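Skadalska Session Stems - README

By Maysoun Geagea
9 February 2022

Skadalska is a set of multitrack stems and matching rough mixes from the recording sessions for the Bang album Unton. It holds 131 stems across 14 songs. The stems were exported by Bo-ram Sun, who engineered the sessions, and the notes and labels were added by me.

## Contents

- stems/ - one folder per song, mono or stereo WAV, 24-bit, 48 kHz
- mixes/ - one rough mix per song, stereo WAV, same rate
- labels.csv - one row per stem
- tempo.csv - tempo and metre per song, with changes marked by bar number
- lyrics/ - plain text, UTF-8

All stems within a song start at the same sample and have the same length. Silence has been kept. If you trim it, the alignment is lost.
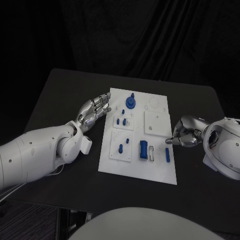 Stems were printed with channel effects on and the mix bus off. Summing them at unity gain gives something close to the rough mix but not identical to it, as the rough mixes went through a bus compressor and a tape plug-in. Reverb returns are separate stems on nine of the songs. On the other five the reverb is baked into the vocal.

## Labels

Each row in labels.csv has these fields:

- song_id
- stem_id
- source (vocal, guitar, bass, keys, drums, percussion, loop, noise)
- take (integer, or "comp" where several takes were edited together)
- lead (yes/no)
- notes (free text, often blank)

"Loop" is used for any part that repeats from a fixed recording, whatever instrument made it. A sampled piano phrase is a loop; a piano part played all the way through is keys. This was decided late and some rows were changed by hand, so older copies of the file will not match.

"Noise" covers tape hiss, room tone and the radio part on song 11.

## Known problems

- Song 03: the bass stem clips in the last chorus. It was recorded that way.
- Song 06: the tempo drifts. No click was used, and tempo.csv gives an average only.
- Song 08: left and right are swapped on the overhead drums compared with the rough mix.
- Song 12: two backing vocals share one stem and cannot be separated.
- 63 stems have bleed from another source in the room, mostly drums into guitar. These have "bleed" in the notes field.
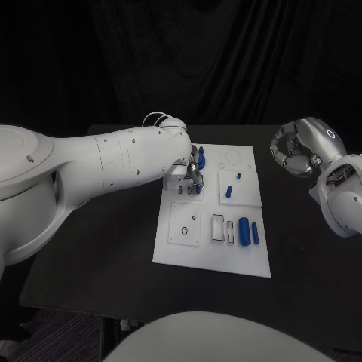
Loudness has not been matched between songs. The rough mixes for songs 01 to 04 are noticeably quieter than the rest.

## Not included

MIDI, session files, artwork and the finished masters. The masters belong to Nillero and we cannot pass them on. Early demos were left out at the band's request, apart from the vocal on song 09, which is the demo vocal and was used on the album - it is marked take 1.

## Use

Free for study, teaching and non-commercial research. Remixes may be shared if Bang are credited and no money changes hands. Clips of up to 20 seconds may be played in talks without asking. For anything longer, write first.

Please cite the set as: Geagea and Sun, Skadalska Session Stems, 2022.

14 shares | 2 comments

Contact: Maysoun Geagea | © 2022 Skadalska | Back to top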